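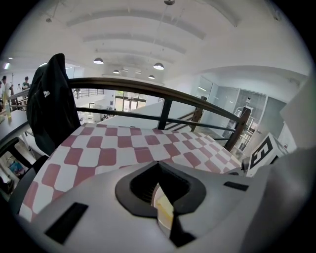 La mesa de arriba, pegada a la barandilla, con el mantel de cuadros

Foro > Rincones y cafés > Mesas con vistas
Tema: La mejor mesa de Kavovora está en la planta de arriba

solomiia_m
Mensajes: 819
Abro tema porque llevo toda la mañana con una sonrisa tonta. ¡Por fin he conseguido la mesa de la barandilla en Kavovora! Quien haya subido sabe cuál digo: la del mantel de cuadros blancos y rojo apagado, la que queda justo al borde, con el pasamanos de madera oscura delante y todo el hueco del edificio abierto por debajo. Desde la silla se ve la entrada acristalada a lo lejos, y detrás de los cristales algo de verde. Yo me pongo ahí con un café y se me van las horas.
Lo que me tiene enamorada es el pasamanos. Hace una curva suave antes de llegar al poste grueso de la escalera, y se nota al pasar la mano que lo hizo alguien con paciencia. Y ese mantel — de casa de pueblo, de domingo — en un sitio que por lo demás es bastante serio. ¿Soy la única a la que le gusta tanto?

hnat.lysenko
Para nada, bienvenida al club. Yo subo siempre que puedo, sobre todo hacia las nueve, antes de que llegue la gente de las oficinas. Una pregunta, ¿el mantel es nuevo? En abril recuerdo uno liso, color crudo, muy sosito.

solomiia_m
Creo que sí, que los cambiaron hace poco. La chica de la barra me dijo que son de Kostiuk, la tienda de telas, y que los cosieron ellos mismos. El cuadro es más grande de lo que parece en foto, por cierto.

MarwanAwad
A mí el mantel me sobra, lo siento. Resbala, se hace olas cada vez que apoyas el codo y con el portátil es un suplicio. Una mesa desnuda y ya está. El sitio me encanta, que conste, pero ese cuadro de merendero no pega nada con la barandilla oscura y el metal negro.

stepan_y
¡Pero si es justo al revés, Marwan! El pasamanos oscuro, la varilla negra, las sillas negras… sin el mantel aquello sería la sala de espera de un notario. El rojo es muy apagado, casi rosa viejo, no grita nada. Y a Kavovora no se va con portátil, se va a mirar cómo entra la gente por la puerta.

MarwanAwad
Se irá a lo que cada uno quiera ir, digo yo. Yo trabajo ahí dos tardes y consumo como el que más.

hnat.lysenko
Haya paz. Para lo de que resbala hay solución: una base antideslizante de esas que se recortan a medida. La marca Grikeson tiene una finita, en mi casa la puse debajo de un mantel parecido y no se ha vuelto a mover. Se lo voy a comentar a los de la barra.

nazar_o
Mensajes: 2000
Llego yo con la nota aguafiestas. Mesa preciosa, sí, pero pegada a un hueco con barandilla abierta. Entre el pasamanos y la barra de metal de abajo queda un espacio por el que cabe cualquier cosa. Un cuñado mío perdió así unas gafas en otro local. Con niños yo ahí no me sentaría ni loco.

solomiia_m
Ay, Nazar, tienes razón y me fastidia que la tengas, jaja. Con mi sobrina me pongo abajo. Pero sola… sola es otra cosa. Cuelgo la chaqueta en el respaldo, dejo el móvil en el lado de dentro y tan tranquila.

nazar_o
Lo de la chaqueta también tiene su aquel, en esa zona pasa mucha gente camino de la escalera. Cremallera cerrada y nada en los bolsillos.

stepan_y
Yo llevo años colgando la mía ahí y nunca me ha faltado ni un pañuelo. Las sillas de respaldo redondeado son perfectas para eso, no marcan los hombros. ¿Alguien sabe de dónde son? Busco dos para mi cocina.

hnat.lysenko
Se parecen a unas que vi en el catálogo de Plotberg, a 899 la pareja. Me pareció un disparate, la verdad. En rastro se encuentran de ese estilo por mucho menos, aunque toca lijar y volver a pintar.

stepan_y
¡899! Pues me compro una lija.

MarwanAwad
Stepan, si vas al rastro avísame, que yo busco mesa. Sin mantel.

solomiia_m
Jajaja, Marwan, te voy a regalar uno de cuadros por tu cumpleaños. Oye, ¿y si quedamos arriba un día? Caben cuatro si juntamos la mesa de al lado, y a Nazar lo ponemos en el lado de la pared para que esté tranquilo. Yo invito al primer café.

nazar_o
En el lado de la pared voy donde haga falta. ¿Siguen teniendo el bizcocho de limón?

hnat.lysenko
Lo tenían la última vez, pero vuela. Hay que llegar antes de las once. También hay uno de semillas de amapola que está buenísimo, más denso, para compartir.

MarwanAwad
Me apunto por el bizcocho. Y pienso quedarme con la silla que da a la entrada, aviso.

solomiia_m
¡Eso habrá que negociarlo! Abro tema aparte en Quedadas y lo cerramos ahí.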